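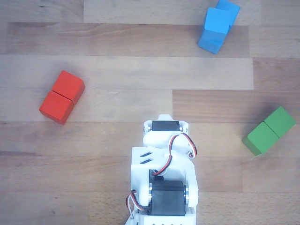 Red blocks on a light wood surface.

Our visit to the Garker nursery, 28 Jan 2019

What a treat to spend a winter morning walking among plants! Garker opened its growing grounds to landscape people for a day, and we drove out early with coffee, boots and a long list of questions (most of which we forgot to ask once we saw the sages).

The tour started in the seed house. Garker grows 130 kinds of native plants, and a good many begin right there in shallow trays of gritty mix. I loved hearing how they handle the stubborn ones. Some seed gets a cold spell in the fridge, some gets rubbed with sandpaper, and the manzanita is mostly left to cuttings. The propagation benches smelled wonderful, all damp bark and crushed leaves.

From there we went out to the shade structures, where the ferns and coral bells were looking far better than mine at home. The crew had been potting up currants for February orders, and the first pink flowers were already hanging off the bigger ones. A hummingbird followed us down the whole row!

My favorite stop was the Prallska garden, a sloping demonstration plot behind the office. It was lawn until two years ago. Now it has bunchgrasses, buckwheat and a dry streambed that takes the water off the roof and lets it soak in slowly. We had rain the night before, so we got to see where it had pooled and where it had already gone down. The path is decomposed granite, edged with stone from the site, and it felt firm underfoot even on the steep part. I took far too many notes on that edging.

Lunch was soup on the terrace, and then a short talk about watering young plants through their first summer. The advice was to water deeply, check the root ball with your fingers, and stop fussing. I'm guilty of fussing.

We came home with 49 plants in the back of the truck, mainly deer grass and Cleveland sage for the hillside job, plus a silk tassel bush that I couldn't leave behind. It's going by our own front gate, where the old privet used to be.

Garker holds another open day in February. Wear real boots, the lower field is muddy.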